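Diese Website verwendet Cookies. Mit der weiteren Nutzung stimmen Sie dem zu. OK

Griff in die Kiste: Sprechernotizen zum Projektvortrag der Robotik-AG
Lesezeit: 2 Minuten
Drucken | Per E-Mail senden

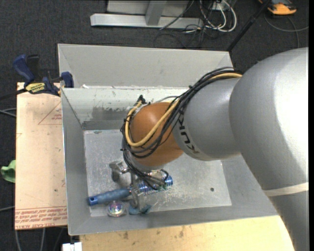

Begrüßung, dann gleich zur Aufgabe. Wir sind 4 Leute: Lino Morelli, Graziella Zuccaro, Corrado Pagano und ich. Der Arm soll einzelne Gegenstände aus einer Metallkiste greifen, ohne dass ihm jemand sagt, was darin liegt. Betreut hat uns Guido Greco. Kurz auf die Kabel eingehen: Sie laufen außen über das orange Handgelenk bis zum Greifer, das dickere gelbliche macht vorne einen weiten Bogen. Beim Planen der Bahnen muss man diesen Bogen mitrechnen, im Modell fehlte er anfangs. Corrado hat dafür einen Sperrbereich um das Gelenk gelegt.

Folie 2, Gegenstände
Längliche Werkzeuge mit Griff sind dankbar, wenn sie frei liegen. Schwieriger wird es bei kleinen durchsichtigen Teilen, dort liefert die Tiefenmessung Lücken. Graziella erklärt, wie sie die Lücken füllt (höchstens zwei Minuten, sonst reicht die Zeit für die Fragen nicht).

Folie 3, Daten
Wir haben im August angefangen und bis zum Ende des Projekts fast 3000 Griffe aufgezeichnet. Davon haben wir 800 von Hand durchgesehen und beschriftet. Lino hat das Programm dafür geschrieben, es heißt Jiturari. Falls jemand nach dem Quelltext fragt: Er liegt auf dem Schulserver, Zugang über Guido Greco.

Folie 4, Fehler
Häufigster Fehler: Der Greifer schließt zu früh. Zweithäufigster: Das Teil liegt zu nah an der schrägen Wand und der Arm bricht die Bewegung ab. Für den zweiten Fall haben wir noch keine gute Lösung. Das offen sagen.

Folie 5, Wettbewerb in Larklow
Dort wird mit fremden Teilen geprüft, die wir vorher nicht sehen. Anmeldung ist erledigt, die Kurzbeschreibung schreibt Corrado. Danach Fragen aus dem Publikum. Fragen zur Steuerung bitte an Lino weitergeben.

Abelardo Apaza

Newsletter der Robotik-AG abonnieren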